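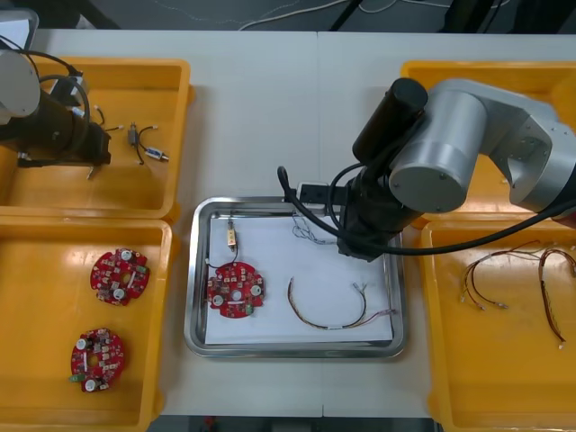
What is a wiring harness?
It's a bunch of wires cut to length, fitted with connectors and bound together so the whole lot can go into a machine as one part. Your car has several, your washing machine has at least one, and so does nearly anything with a motor and a door.

Wiring harness (also cable harness, wire loom)

I've kept this entry for the Fikstead hobby encyclopedia since I rewired my first tractor, and I still add to it whenever somebody writes in to tell me I've got a word wrong. Thank you, Ulla Jääskeläinen, for the long letter about crimping!

Names

People use "harness" and "loom" for the same thing. In the US you'll mostly hear harness, and in Britain it's often loom. A cable assembly is a close cousin, usually a simpler run of wires with an outer jacket and a plug at one or both ends. My friend Hazem El-Sayed calls all of it spaghetti, but I can't put that in a heading.

How one gets made

It starts with a drawing. The wires are cut and stripped, then terminals are crimped on, and the terminals get pushed into their plastic housings until they click. For bigger harnesses the wires are laid out on a board, traditionally a sheet of wood with the drawing pasted on it and pegs wherever the bundle bends or branches. Then comes tape, sleeving or ties, and after that an electrical test.

A lot of this is still handwork, even in large factories. Wire flops about, branches tangle, and every new model seems to want a slightly different layout. Cutting and crimping went over to machines long ago, but routing and taping have been slower to follow.
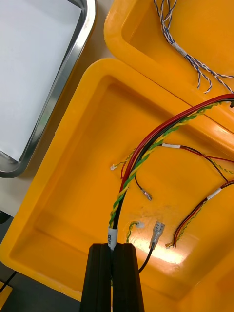 Color is how most of us find our way around a harness, and I wish I could tell you there was one code for everything. There isn't! Household wiring has one set of rules, cars have another, and older cars seem to have whatever was on the shelf. A green-and-yellow pair twisted around a red wire and a black one, like the bundle up there, is easy enough to follow by eye, and the little printed label sleeve helps too. Labels matter much more once you have 100 wires and a lot of them are the same shade of brown. Don't guess from color alone, though – get the diagram and check with a meter.

Twisting

Wires get twisted in pairs to cut down on electrical noise. Each wire picks up nearly the same interference, and the device at the far end can ignore what the two have in common. You'll find twisted pairs in network cable, in phone lines and in the data lines of modern cars. If you repair one, keep the twist going as close to the connector as you can. I left a long straight gap in mine once and spent an evening chasing a fault that came and went with the engine.

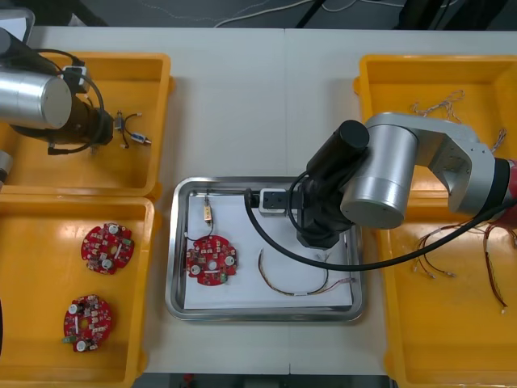 Worktable with yellow bins and a steel tray.

Common faults

Most trouble turns up at the ends or wherever the bundle rubs on something. Water creeps into a connector and the terminals go green. A crimp that was never quite tight works loose. Door harnesses crack at the hinge because they bend every time somebody gets in or out. Kenza Benmoussa sent me a good tip on that last one: open the door slowly with the interior light on and watch for a flicker.

Mice deserve their own line. They will eat a harness (mine got through 2 branches in some 3 weeks of April), and I've never found a spray that stopped them.

See also: crimp terminal, fuse box, heat shrink, ground strap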